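Hello again from the Trutville workroom! I promised last time that I'd write up our house rules for the hand-held grippers, and then I kept putting it off, so thank you to the people who nudged me (you know who you are, and your email was very polite).

A bit of background if you're new on the list. We've been collecting pick-and-place demonstrations for the Fuentealba project since December, mostly kitchen things: plates, vegetables, the odd mug. For a good while we had no written rules at all. Everyone had their own way of holding the tool and their own idea of when a demonstration was "done," and when Krishnamoorthy Devadiga sat down to review a batch of 204 recordings he came back looking tired. His notes ran to 3 pages. Most of what follows started life in those notes, and I've only made it friendlier.

## Before you pick anything up

Wipe the finger pads. I know, I know, but the mesh picks up dust and skin oil and whatever was on the last tomato, and the grip changes more than you'd think. Then open and close the fingers a couple of times all the way. If it feels gritty or one side drags, put the tool back on the charging shelf with a red tag and take another. Please don't fix it yourself in the middle of a session, even if you're handy (I'm looking at myself, I did this and lost a screw).

Walk your route once with empty hands too. Check for bags, cords, chair legs. You'll be staring at the object and not at your feet, and we have had one proper stumble already.

And say out loud what you're going to do before you start. It feels silly for the first session and then it doesn't.

## Soft things and round things

Vegetables get their own section, mostly because I'm the one who buys them. The rule is to close until the object stops moving between the pads, and then stop closing. New people squeeze. I squeezed! You want a steady hold with no extra pressure, and if you find yourself gripping harder because you're nervous about dropping it, slow your arm down first.

Eggplants are our favorite test for this. They're slippery and heavy at one end, and they let you know fast if you've grabbed them in the wrong spot. We ask for the stem end up whenever the task sheet doesn't say otherwise, with the pads square to the object, so that two people doing the same task end up with recordings you can compare.

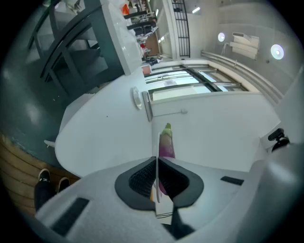
## Dropped it? Keep going

This was the biggest argument we had, and I lost it. I wanted to throw away every recording with a drop in it. Krishnamoorthy wanted to keep them as long as they're labeled, and he talked me round over a very long lunch. So the rule now is that you finish the motion, leave the object where it fell, end the recording, and mark it "drop" in the Jodemari log before you do anything else. Don't grab it with your free hand. A hand that comes in halfway through is much harder for us to deal with later than a plain honest fumble.

You can retry up to 3 times on one object. After that, swap it for another one and take a break. Tired hands make bad data, and they make sore wrists as well.

## People in the room

Anyone who might end up in view needs to have signed the consent sheet, and that includes whoever is just passing through to get coffee. If someone walks in who hasn't signed, stop, flag the recording in the log, and start over once they've gone. Feet count. So do voices.

No screens, letters or badges on the work surface, please. Jallance asked for that one when they reviewed our draft, and I was a little embarrassed we hadn't thought of it.

The whole sheet is taped up by the charging shelf, and I've left room at the bottom for complaints. Two people have written on it so far. One was about the pen.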